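Tidying up the little kitchen

2023-05-01

In April I promised myself that I would finally put some order in the toy kitchen. I wrote about it here once before, when I bought the first pieces, and a few readers asked me how it was going. The answer was: badly. The things were living in 3 different boxes, one in the hall and two under the bed, and every time a child came to visit we had to open all of them to find a single pan.

My mother tongue has one word for "toy" and "dish" when they are small, and maybe for this reason I was always treating these things like real dishes. I wash them in the sink with the real ones. I dry them with the same towel. My niece learned to say "colander" in English before she learned to say "fork", and I am a little proud of this.

The first box came from a shop called Dornia, which sells used toys on the second floor above a bakery. I paid very little and I got much more than I wanted, including some plates without any cups. The second box I found at the Hadley street market, on a rainy morning when the sellers wanted to go home early. The third box is simply what fell out of the other two over the years.

So I decided to begin with a rule. Everything goes on a white table first, and only after that it may go in a box. On a white table you see what you have, and you see also what you have twice. 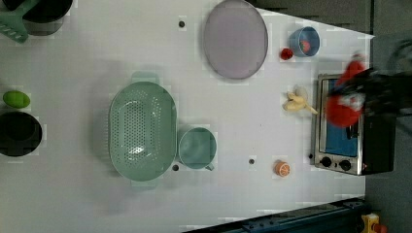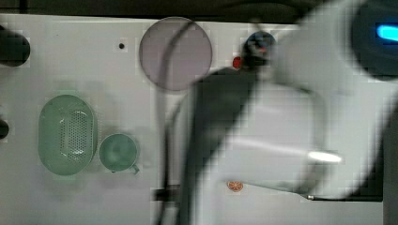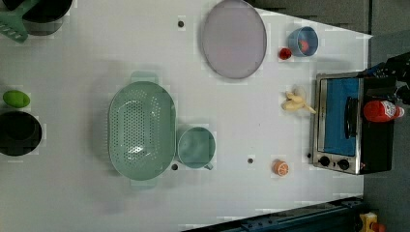
My biggest problem with toy kitchens is size. A child does not care if the banana is bigger than the pot, but I care, and I have tried for a long time to make a set in which the pieces at least look like they belong to one family. The color helps me more than the size. The pale green colander and the cup right beside it were the reason I chose green as my main color, and everything I bought later was compared to them. The lavender plate does not follow the rule. I like it too much to give it away, so it stays, and I tell myself that every kitchen has one plate which came from a grandmother.

For the sorting I tried first to do it by material, then by color, and both were wrong. What worked was to sort by the game. Children play breakfast, or they play soup, or they play shop. Breakfast needs a cup, a plate and some fruit. Soup needs a pot and something to stir with. Shop needs everything, and for shop there is no help, you must open all the boxes.

The pots I put together with the slotted spatula, because soup without a spatula ends in crying. In our house the green vegetable goes also with the soup. We had a long discussion about what this vegetable is. The children say cucumber, I say lime, and the neighbor, who has a real garden, refused to give an opinion.

The toy oven was more difficult. It is heavy compared to the rest, and if you put it on top of the fruit you can imagine the result. Now it has its own place on the shelf, at the height of a child of 5, and nothing is allowed to stand in front of its little door. This rule was broken already on the first evening, by me, with a pile of laundry.

I bought also new boxes, from Tristska, the flat kind with a lid that closes on both sides. They are not cheap. I took two and then went back for one more, and the lady at the desk remembered me. The old boxes I gave to the Zamfir library, where they use them for puzzles. On the new ones I glued small drawings in place of words, since half of our visitors can't read yet – a pot for soup, a cup for breakfast. My cup looks like a bucket, but everybody understood it.

The whole work took 11 evenings, which sounds too long for some small dishes, and I agree. Most of this time I was sitting on the floor and looking for missing parts. I still don't have a lid for any pot. If you know a place that sells only lids, please write to me in the comments, I am serious about it.

Next month I would like to sew a tablecloth, in a green that is not too different from the colander. I bought the fabric already and washed it once, and it came out a bit more gray than I hoped.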